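Search this site
Go

Robots at Gultley

Quick one before tea, feet still killing me. Went to the open day at the Gunn workshop in Gultley with Catriona Munro, who got me a place on the morning list. Parking a nightmare, all of Tascombe seemed to have come over for it. Anyway. Robot arm, white table, lots of play kitchen stuff. 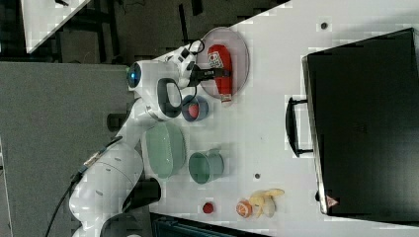
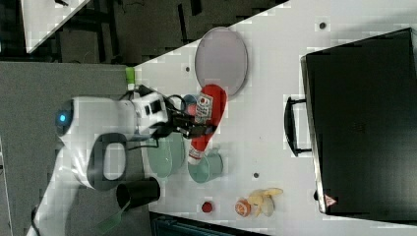
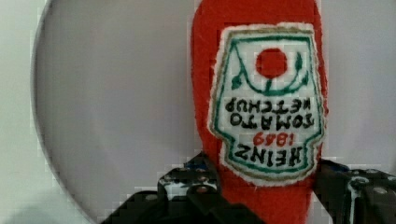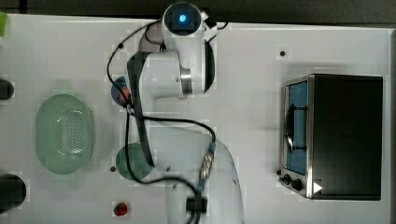

Fiona Halliday did the talking, very good, no slides thank god. Picking things up is the hard bit apparently, more than moving them about. Soft things worst of all. They had logged 1,245 tries at grasping before the open day and she reckons they want 4,000 by the end of July. I asked what happens to the bad ones and she said they keep them, the bad ones are usefull.

Slower than I expected. You see these things on telly whizzing about and then you stand there for a bit and it's more like watching someone thread a needle. I liked it though. Catriona got bored and went to find coffee (machine in the corridor, 50p, awful).

Noise: hardly any. Small boy next to me asked if it could do his peas. Fiona said give it a few years.

Didnt get to the upstairs labs, queue was silly. Another open day at Fukuvthorpe later on, same people, might go if the trains behave. Will put my name down early this time and bring a sandwich.

Right, tea.

392 views
6 shares
3 comments

Recent posts
Fukuvthorpe on the slow train
The shed roof, part two
Tascombe market, wet again
1,000 piece jigsaw, one missing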